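Laryea opens parts sorting and kitting room at Bedberg site

For immediate release
October 30, 2026

Laryea, the maker of small sheet-metal fittings for shelving and cabinet firms, has opened a new sorting and kitting room at its Bedberg site. The room brings together work that was spread over three corners of the main hall, and will handle all loose brackets, rails and clips before they are packed into fitting sets for customers.

The room went into use this week with 49 sorting places. Each place has a work surface for laying out parts and a shelf behind it for the bins that come over from the press shop. The shelving was supplied by Fenuvska, which also fitted out the company's returns area last year.

Until now, parts for fitting sets were picked straight from large crates and bagged on the spot. That worked well enough while the range was small. The company now lists 199 separate fittings, many of which differ only in the number of holes or the angle of a flange, and mixed bags had become the most common reason for a set to be sent back. In the first half of this year Laryea replaced 923 sets because of a wrong or missing part.

Under the new arrangement, parts are laid out and looked over in groups before anything goes into a bag. Larger pieces stay in their bins on the shelf until they are called for. Small pieces are placed on white paper, where a bent tab or a stray part from another batch is easy to spot. 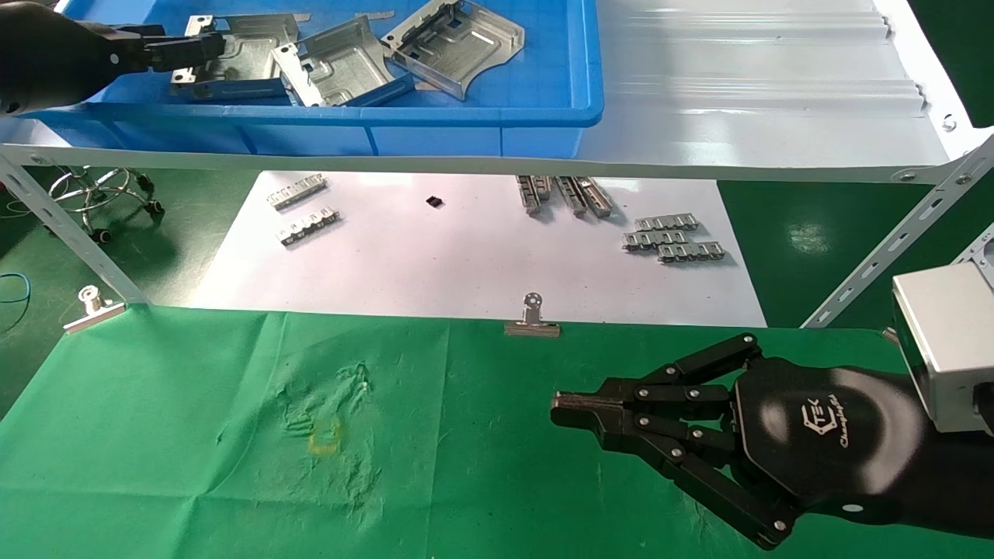 Small brackets have been the hardest part of the range to keep in order. They are light, they hook into one another in the crate, and pulling them apart in a hurry can bend them. At the new sorting places the comb-like brackets are put down on the paper in interlocked rows, with the long rail pieces lying side by side near them, so that each type can be checked against the packing list as a group. The galvanized brackets with bent flanges wait in a blue plastic bin on the shelf above. Sorters are asked to bring down one type at a time and to clear the paper fully before starting the next.

The work surfaces are covered with green cloth, which keeps metal parts from sliding and cuts down on noise. The cloth is held with ordinary binder clips and can be changed at the end of a shift. Laryea tried rubber mats and a fixed felt covering during the spring, but the mats held on to metal dust and the felt could not be taken off for washing. Used cloths are collected on Fridays and sent out with the workwear.

The packing lists have also been redrawn. Each list now fits on one side of a sheet and shows the outline of every part at full size, so a bracket can be laid on top of its own drawing if there is any doubt. Part numbers are printed larger than before. The old lists ran to four pages for some sets and will be withdrawn once the remaining stock bagged under them has been sold.

Seating and lighting were changed after a trial with the day shift. Stools on casters have taken the place of fixed chairs, and the lamps have been moved so that light falls from the side, where it shows up scratches and burrs more clearly than light from overhead. The floor is green epoxy.

The first product line to be packed entirely in the new room is Prevden, the company's range of fittings for adjustable shelving. Prevden sets contain between six and 101 parts, and the larger ones will now be divided into inner bags by type – brackets in one, rails in another, fixings in a third. Customers will see the new bags in deliveries from the middle of November. Part numbers and set prices stay the same, and there is no need to change existing orders.

Other lines will follow in stages. Cabinet fittings are due to move across in December, after the yearly stock check, and the remaining items will be transferred early in the new year. During the move some less common sets may take up to two working days longer to leave the site. Customers with standing orders will be told by email if their delivery is affected.

Trade customers who would like to see the room can ask for a visit through the sales office at Bedberg. Visits take place on weekday mornings and last an hour. Safety shoes are needed in the press shop but not in the sorting room – visitors' pairs are kept at reception in most sizes.

About Laryea

Laryea makes brackets, rails, clips and small fittings in galvanized and plain steel for makers of shelving, cabinets and shop furniture. Cutting, bending, sorting and packing are all carried out at Bedberg.

Press contact: Press Office, Laryea, Bedberg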